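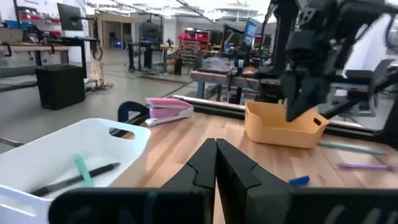

Right, is this on? Lovely. Hello everyone, and thanks to Madalena Macedo for having me back at the Wullar family history evening, even after I overran so badly in February.

So tonight I want to talk about parish registers, and mostly about how to read them without going cross-eyed. I've been working through the ones for Dutstead and Enton for years now and I still get stuck on the first line of a new page!

(Pause. Ask who has looked at an original. Wait for hands.)

First thing – look at the whole page before you try to read any one name. Every clerk had his own habits. The Dutstead man writes his e backwards and his capital F as two little f's, and once you've got those two sorted the page opens up. I make myself an alphabet for each clerk, copied from words I'm sure of. Months are brilliant for this. So are Christian names, as half the village is called John.

Second thing is dates. The year used to start on Lady Day, 25 March, so a baptism written down as February 1700 would be February 1701 to you and me. I had a couple marrying 40 weeks after their own child's baptism, got very excited about the scandal, and then remembered the calendar. No scandal. I'd got the year wrong.

(Let them have a go at the Enton burials before I read them out.)
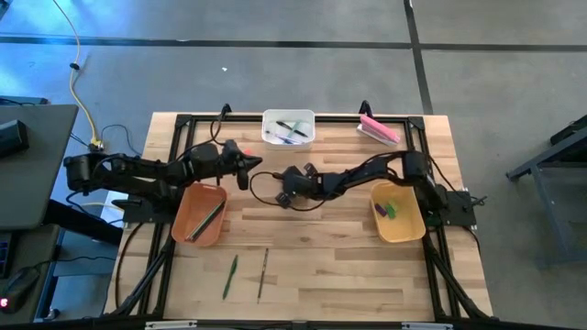
Now then, spelling. Please don't throw out an entry for having the "wrong" surname. Ekow Sarpong, who transcribed the Enton burials with me, found one family under three spellings in the same year, all in the same hand. Write down exactly what's on the page, put your own guess in square brackets, and keep the two apart. You'll thank yourself later when you change your mind (I change mine all the time).

Our index has 1504 entries so far, and there's a printed copy at the back if you want to hunt for your lot. If you spot a mistake, do pencil it in the margin with your name next to it, so I can come and find you.

(If running late, skip the bit on Latin and go straight to wills.)

Latin – it's less scary than it looks. Baptizatus, sepultus, filius, filia, and you're halfway down the page. There's a word list on the handout.

Questions now, then tea.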